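Questions about our open day

When is it, and do I need to book?
Wed 20 March, at the Partington workshop, doors at 11. Booking is free, but do please book — in January we had more people than chairs, and it was all a bit of a squeeze!

What will I see?
The main demonstration is Grundier, our robot project, at work inside opened desktop computers. Ainhoa Olmedo leads it and is very happy to be interrupted, so ask her anything you like as you go along.

Is it suitable for children?
Yes, from age 7 upwards, with a grown-up. Younger ones tend to find it rather slow going, bless them.

What sort of computers does it work on?
Ordinary desktop towers with the side off, so there are plenty of cables, drives and brackets to get past.

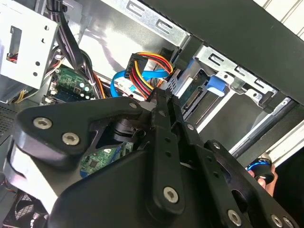 The gripper in among the cables of a desktop tower

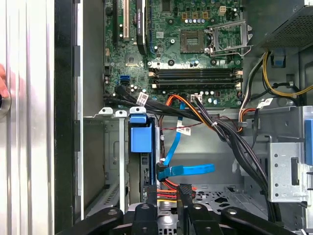 Can I bring my own old computer?
We'd love you to, as long as you've taken off anything you want to keep. Leave it with Kristóf Kocsis at the front desk, and he'll give you a ticket for it.

Is there parking?
There are 12 spaces behind the building, and the 68 bus stops just outside. Tea and cake are in the side room until we close.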